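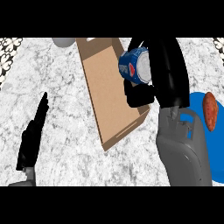
How marble is made

November 17, 2020
By Marietjie Matlala

Marble is a kind of rock. People use it for floors, statues, kitchen worktops and the fronts of grand buildings. It starts out as a different rock called limestone.

Most limestone forms at the bottom of warm, shallow seas. Tiny creatures with shells live in the water, and when they die their shells sink. Over a very long time the shells pile up, break into bits and get pressed together until they turn to stone.

Sometimes limestone gets buried deep under the ground, often when mountains are being pushed up. It is very hot down there, and the weight of the rock on top is enormous. The limestone does not melt. Instead, the tiny grains inside it grow into bigger crystals that lock tightly together. The rock is now marble.

Pure marble is white. The grey streaks and cloudy patches you often see in it are called veins, and they come from clay, sand or other material that was mixed into the limestone. Iron can turn marble pink, red or yellow. Some green marble gets its colour from a mineral called serpentine.

Marble is cut from the ground in places called quarries. Workers use long wires studded with diamonds to saw out huge blocks, which are sliced into slabs and polished until they shine.

Marble looks tough, but acid can damage it. Lemon juice and vinegar leave dull marks on a polished top - so wipe up spills quickly. Rain is slightly acidic too, and old marble statues kept outdoors slowly lose their noses, fingers and other fine details.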